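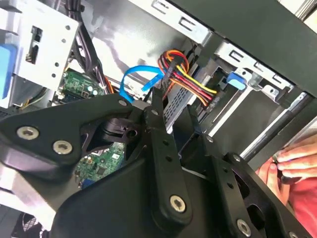
Poppy Tunstall asked last week whether the cables have to come out before the board does. They do, and the order matters less than the labels.

## Session 14: inside a desktop case

- Shut down, unplug at the wall, hold the power button in for a few seconds.
- Wrist strap on before the side panel comes off.
- Label each cable at both ends – masking tape is fine.
- Pull on the connector, never on the wires.
- Screws go in the tray by size. Drive screws and case screws have different threads.

Coloured plastic inside a case often marks a latch or handle. Try it gently before reaching for a screwdriver.

Worksheet 23 is due at the Clutport room by Saturday, September 17, 2022.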